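Jetow plant reworks upkeep of panel wiping cell

CLUSMONT – The Jetow finishing plant has changed the way it sets up and looks after the robot cell that wipes down its gloss panels, after a run of streaked parts in April cost the line several shifts.

The cell, built by Grunen and installed last year, takes lacquered panels from the curing room and cleans them before they go to packing. It has one arm, a vacuum table and a wiping head with a replaceable pad. When the pad sits even slightly out of square, one edge presses harder than the other and leaves a haze that only shows under the ceiling lights.

Cecilia Sowah, who runs maintenance at the plant, said the first guess was the cleaning fluid. The crew changed the fluid twice and the haze came back both times. The fault was finally traced to the mounting plate behind the pad, where two of the locating pins had worn.

"You could rock the head with your thumb," Sowah said. "It wasn't much, but on a gloss finish you see everything."

The plate has been replaced with a thicker one cut by Beaudoin, a machine shop on the other side of town. The new part carries larger pins and can be taken off without removing the hose bundle. Swapping it takes 20 minutes. The old one meant stripping the head back to the wrist, and the job usually ran into the next shift.

The setup has changed too. The arm used to be taught its path on a scrap board clamped to the table. It is now taught on a finished panel, and the path is checked again whenever the pad is changed. A technician compares the finish by eye under the overhead lights and by touch with a clean glove before the cell goes back into automatic.
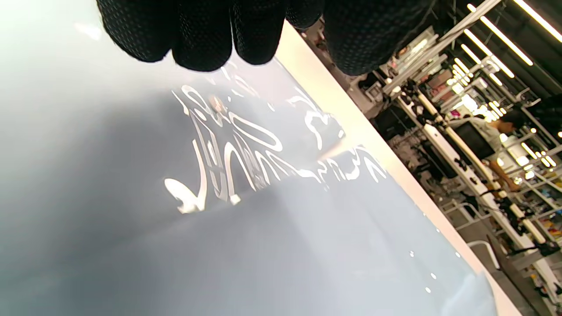 A gloved hand over a glossy surface, with bright squiggly reflections in the finish.

Pads are now changed every 100 panels. Before April there was no fixed number, and operators changed them when they looked dirty. The plate and pins are inspected at 2,000 panels, with the arm locked out and the air supply bled off. Readings from the force sensor are written in a log kept at the cell, along with the initials of whoever did the check.

Sowah said the sensor had been giving a hint of the problem for weeks. The contact force drifted up on one side of the stroke, but the alarm limit was set too wide to catch it. That limit has been brought in to 5 percent – tight enough that the cell stopped itself a few times in the first days while the crew got the table level.

Two leaking suction cups on the vacuum table were found during the same work and replaced. The hose bundle was rerouted over the top of the arm, where it no longer rubs against the guard at full reach.

Grunen sent a technician for the first day of the rework and supplied a revised program with a slower approach to the panel. The plant has kept the original program as a backup on the controller.

Operators on both shifts have been shown how to change the pad and run the check path. Work on the plate and the sensor stays with maintenance. A second plate is on order from Beaudoin and will be kept in the parts crib as a spare.

The second wiping cell at the plant, which handles smaller doors, still has the old mounting plate. It is due for the same changes at the summer shutdown.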